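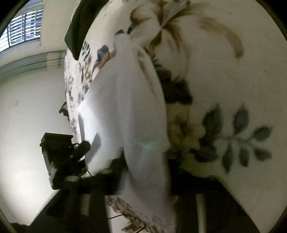 Step 3: Fold the big floral piece

Now we come to the large one, and please don't let it scare you! Lay it out with the print facing up, smooth it with the flat of your hand (I start at the leafy sprigs and work outward), then bring the long sides together and fold it in thirds. Plain white pieces go in their own pile, and so do the small prints. My neighbor Anwara Chowdhury irons hers first, but I never do, and after almost 40 years of making beds I don't plan to start.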